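Prondgate Tabletop Sorting Set: Data Card and Fault Notice

Release 2. Revised December 26, 2018.

Maintained by the Troncoso manipulation group. Contact for corrections: Pavithra Shenoy.

Summary

The Prondgate set contains recorded episodes in which a robot arm moves model vegetables between the tabletop and shallow scalloped dishes. It was collected to train and test grasping and placement policies. Release 2 withdraws part of the original set following a grip force fault. Users who downloaded Release 1 are asked to read the sections on the fault and on known effects before using any result obtained with it.

Contents

Each episode folder holds the wrist video, the head video where one was kept, joint positions, commanded and measured finger gap, and motor current. Wrist and head streams share one clock. Episodes are labeled with a task string, an outcome and, new in this release, a fault flag.

The model vegetables have hard, glossy surfaces, and the carrots taper toward the tip. The printed grid on the table covering is not a calibration target and must not be used as one.

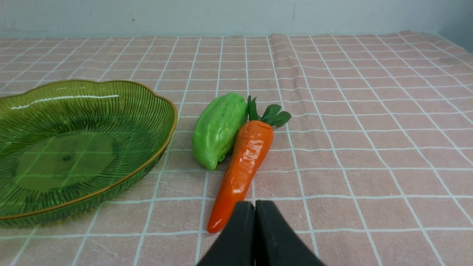 Trurnia wrote during review that the taper should have been treated as a hazard from the start, and that a force limit set on a straight-sided block was never going to hold for a carrot gripped near its crown. The group accepts this comment. The acceptance test has been changed and is described under Corrective measures.

Description of the fault

The gripper controller, Gristthorpe firmware, is meant to stop closing when motor current passes a set limit and then to hold position. Under the fault, the limit was read once at power-up and ignored after any soft restart. The fingers then continued to close at full current for as long as the close command was active. On straight-sided objects the effect was slight, and the logs looked normal. On tapered objects the excess force pushed the object out of the fingers toward its narrow end.

The fault was found in December, during a placement run. A model carrot left the gripper at speed, struck the rim of a dish and went over the side of the table. An operator was reaching in to reset the objects at the time. There was no injury. The operator pressed the emergency stop, and the arm halted as designed.

Two matters were recorded as safety findings. The first is the fault itself. The second is that the operator's hand was inside the work area while the arm was enabled, contrary to the written procedure. The procedure relied on a verbal call between operator and supervisor, and the call had been made too early.
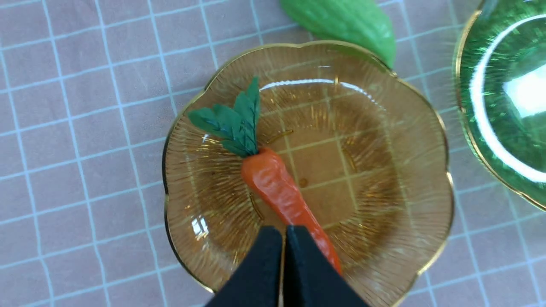
Review of the logs showed that the fault had been present in earlier sessions without being noticed. It was identified in 113 episodes, all of them recorded after a soft restart. These have been moved to a separate folder named withheld and are left out of the default index. They remain available on request for work on fault detection.

Known effects on trained models

Policies trained on Release 1 may learn to close the fingers harder than is needed. They may also learn to release late, as several faulty episodes show the object leaving the gripper before the open command and were still labeled as successful placements. Those labels have been corrected. Measured current in the withheld episodes is clipped and should not be used to estimate contact force.

Corrective measures

The current limit is now read before every close command. A close command that lasts longer than 60 control cycles without a change in finger gap ends in a hold. The acceptance test consists of 100 grasps on tapered objects, with a soft restart before each one, and must be passed in full before recording begins.

Arm power is now removed before any person reaches over the table. A key switch has replaced the verbal call, and the key is carried by the person resetting the objects.

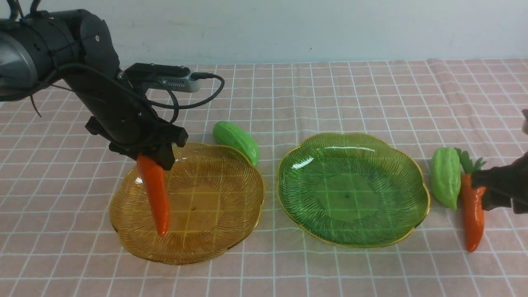 The change applies to both manual resets and camera adjustments. Sessions in which the key was not logged out and back in are rejected at import.

Open items

The cause of the soft restarts has not been established. Cable strain at the wrist is under examination. Until this is settled, users running the same controller should do a full power cycle after any restart and should check the current limit by hand.

Citation

Please cite the release number together with the name of the set. Results from Release 1 and Release 2 should not be reported in the same table without a note.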